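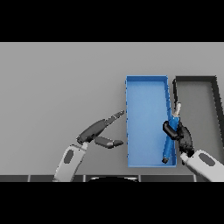
Notebook, simulation bench, July

Went through the Grirnora handling rules again this morning with the two-arm tray setup running. I still don't trust half of them. They read as if written by people who had a gripper with two flat pads and a block to pick up, and we have fingers.

Rule on "idle limb". The hand that isn't holding anything should be parked clear of the work area. Our left hand was open just outside the wall of the blue tray while the right had the blue tool. Is that clear? The rule gives no distance. I asked for one back in the spring and was told to use judgment, so mine is: not clear, mark it as a warning and move on. If Umska want to call it a pass they can put a number in the text.

Rule on tray walls. "Avoid contact with container walls during grasp." Fine on paper. With a long tool lying diagonally across the side of a tray, I don't see how you get a full hand around it without going over the wall. In sim the contact costs nothing, so the planner has no reason to care. The Ó Briain checker only looks at contact force above a threshold, and ours is set to 15, a value I can't find a source for anywhere. Leaving it alone for now, but I'm writing down that I don't believe it.

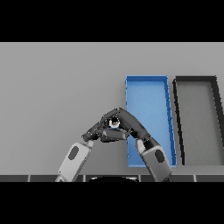 Page 7

Rule on two-handed holds. Both hands together around the small white piece, right beside the blue tray, fingers meeting over the top. The checker logs this as "handover". Could be a handover, could be a shared hold, and the rules treat those very differently (a handover needs a named giver and receiver, a shared hold needs neither). You can't tell from one still, and I don't think the checker can tell from the log either. It seems to go by how close the palms are.

Sera batch: 873 out of 1,000 runs marked compliant. Nice number, means very little until the handover label is sorted out. Please don't put it on a slide.

To do:
- pull the failed runs and look at them by eye before touching any thresholds
- separate label for shared hold
- ask again for an idle limb distance, in writing this time
- rerun with wall contact penalized and see what the grasp does

Left the bench config as it was. Old threshold file is still in the Sera folder, don't overwrite it.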